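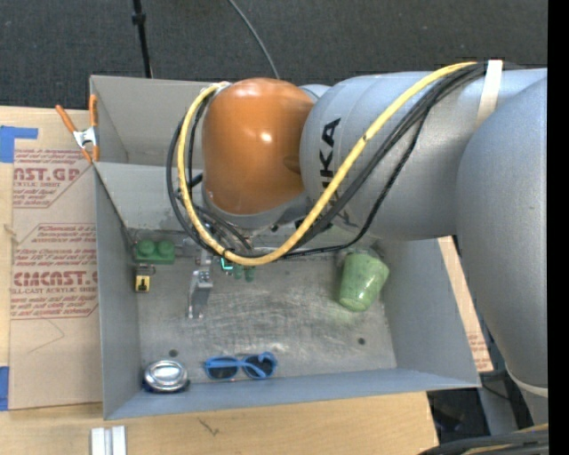
Sorting Bins: Frequently Asked Questions
Updated 2021-09-06

What are the bins made of?
Metal, with tall sloping sides and an open top. All Skostia bins are gray. The metal isn't painted, so it will pick up scuffs and cloudy patches with use. These don't affect how the bin works.

What is the slanted panel for?
It separates the upper compartment from the main floor. Most people keep small items up there and put tins and cups on the floor.

Why are there holes in the floor?
They take the two mounting bolts. If you don't plan to bolt the bin down, leave them open. Crumbs and grit will fall through, so wipe under the bin when you clean.

Can I set it on a wooden table?
Yes. Put a felt pad under each corner first - bare metal will scratch a soft top. Pads come in packs of 24.

How do I clean it?
Warm water, dish soap and a soft cloth. Don't use steel wool. Dry it right away, including the corners behind the panel.

Can brushed scratches be polished out?
Light ones, partly. Deep ones, no. We don't replace bins for surface wear.

How much weight will it hold?
Up to 9 pounds in the upper compartment. The main floor takes whatever the table under it can take.

Do you still sell the Walora liner?
No, we stopped in February. The Sorensen mat fits if you trim it.

How long do orders take?
Five working days from our Mamunwood store. For anything else, ask for Joanne Tindall at the front counter.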